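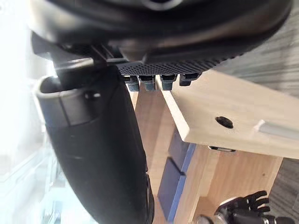

How much should we set aside before ordering our first Tolska arm?
Set aside the price of the arm and hands first, then a separate sum for the table, the spares and the days your own people will spend setting it up. It is that second sum that tends to be forgotten, and we would much prefer you to have it ready before you ring us!

Section 2. Planning your purchase

Please do read this section through once with a cup of tea before filling in the Grillham order sheet, as a few of the later steps may send you back to change an earlier answer.

1. Write down the jobs you want done, in plain words, and put the one that matters most at the top. "Open and close a drawer" is far more useful to us than "general handling".

2. Measure the room. You will want the width of the doorway as well as the floor (one of our kindest customers had to take a door off its hinges on a Monday morning, with the delivery van waiting).

3. Choose one hand or two. A pair costs more, of course, but adding the second hand later means a new Lashari control box too, so think a year ahead if you can.

Note: The standard control box is priced at £573 and the smaller one at £366. The smaller box runs a single hand only and can't be upgraded.
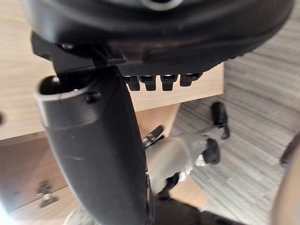 4. Add the spares. Finger pads are the part you'll buy most often, and they come in packs of 7 from Bilex, so one pack in the cupboard and one on order is a comfortable way to begin. Put them on the yearly running budget and keep them out of the purchase price, or your second year will look oddly dear.

5. Allow for people's time. Somebody will need to be free for more than 2 weeks at the start, and their ordinary work has to go somewhere.

Caution: Do not order the arm before the mains supply in the room has been checked by a qualified electrician. Deliveries can be held back at our store until the end of the month, but after that a storage charge applies.

6. Send us the finished sheet and keep a copy. Quotations stand until the end of January, and changes to the spares list can be made right up to dispatch.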